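Clatden Small Business Circle: notes from the July get-together

Hello all, my turn with the pen again, so please forgive the rambling! We got going at 7.15 once Spyros had found the right key for the side door.

Apologies: Oduor Langat, who's off in Cesley seeing a client.

Last month's notes were passed with one fix. I'd put Eduardo's referral total down as £370 when it was £949 (sorry Eduardo, rather a big slip).

Speaker: Tadeo Saavedra gave us his talk on pricing, and I scribbled four pages. His main point was to quote the full price first and then stop talking, which I am dreadful at. He had us try it in pairs, and Aurora got me to knock a third off my own rate in under a minute! Eduardo asked what to do with old customers on old prices. Tadeo said write to them, give a date and don't grovel. Spyros didn't agree at all and we went round that one for quite a while.

Mailing list: 33 people opened the last newsletter. Spyros wants a shorter subject line. Agreed, he'll write the next one. 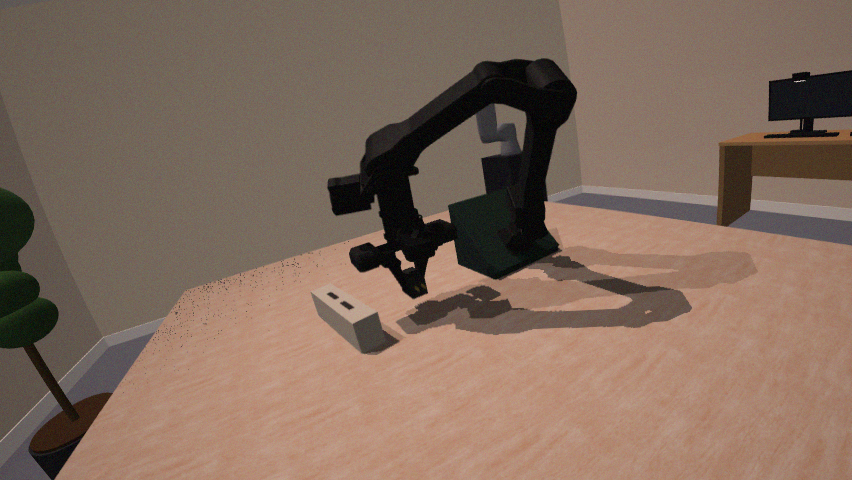 A robot arm

Autumn open evening: Aurora has rung the Vieira rooms and they can do a Sunday. I said Sundays are hopeless for anyone with a shop, Eduardo said they're the only day he's free, so she'll ask about other evenings too. Tadeo offered to come back and do a shorter talk for nothing, and we said yes please before he could change his mind.

AOB: Eduardo still has the banner. Could he bring it next time?

Finished at 9.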